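Tallidum Household Chores Project
Progress report to the Prellow Fund, period ending 30/05/2021

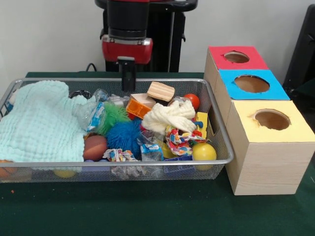

The sorting task: mixed basket, three boxes with red, blue and yellow tops.

Dear friends at Prellow,

Thank you, as always, for your patience with us, and for the very good questions you sent back after the last report. The one that stayed with us was the plainest one: can a machine tidy up after a family yet? We have tried to write this report around it, and I'm afraid the answer takes a few pages' worth of "well, sort of," but there is real progress to tell you about and we are in good spirits.

Where we are with the sorting task

You will remember that we began with one kind of object at a time, all of it hard and all of it well spaced out. We have now moved on to the mixed basket, and it has been the making of this project (and also the cause of most of our long evenings!). Soft things, balls, blocks, bits of fabric and a plastic water bottle all go in together, and the arm has to pick out one item, lift it clear of its neighbors and let it go over the hole in the right box. Anybody who has cleared a playroom floor before dinner knows the job.

During May we ran 177 attempts with the mixed basket. We counted an attempt as good only if the item ended up inside the box it was meant for, with nothing else dragged along and no help from us. By that rule the hard blocks did best by a wide margin, and the smooth balls came next. The two textured balls, the green fuzzy one and the blue spiky one, were a pleasant surprise, and the team has grown quite fond of them. There is nearly always something for the gripper to hold on to.

Fabric is another story. A cloth lying over other things hides them, and it also changes shape the moment it is touched, so the plan the software made a second earlier is already out of date. Of the 28 attempts that started with a piece of cloth, 12 came out well. That is low, and we don't want to dress it up, but in the previous period we had not managed a single one, so there was a small cheer in the lab when the first muslin went in.

Clear plastic is the other sore spot. The bottle has a label, which gives the software something to go on, but a clear crinkled wrapper catches the light differently from every angle and is sometimes missed altogether. We have changed the lamps twice and are now looking at training on more pictures of shiny things before we touch the lamps again.

Speed

This part deserves a plain answer. A grown person empties the basket in less time than the arm needs for its first few picks. We slowed the arm down on purpose in the second week, after it had been nudging the basket along the table, and we would sooner keep it slow and careful for now. Quite a lot of the chores people tell us they would hand over are ones they would be happy to have done while they are out, so slow may be less of a trouble than it sounds.

The shop-floor side

Our partners at Altıntaş kindly let us spend time in their returns room, where goods come back in bags and have to be looked at and put into the right bin. We went there expecting a neater version of the home problem. The items do repeat more, which helps, but the packaging is thin, floppy and see-through, and so the wrapper trouble follows us there too. We have agreed on a list of 11 product types to try first, all of them boxed or otherwise firm, and we hope to start in the next period.

Software

The new release of Tarkness, our planning software, is in use on the main arm. The biggest change is that it will now give up. If two tries at the same item fail, it goes for something else and comes back later, by which time the pile has often shifted in its favor. It sounds like such a small thing, but the arm used to peck away at a buried block until one of us walked over and stopped it.

Money and time

Spending is within the budget you approved. We used a little less on travel and a little more on gripper parts, as fingertips wear faster than we had planned for. The folding task will start one month late so that we can stay with cloth in the basket a while longer, and we would be grateful for your agreement to that.

Next period

We will repeat the full set of attempts with more cloth in the mix, begin the firm items at Altıntaş, and try the basket with a fresh set of toys the software has never met. We would also dearly like to have you visit. The coffee is better than it was, and you would be welcome to fill the basket yourselves.

With warm thanks,
The Tallidum project team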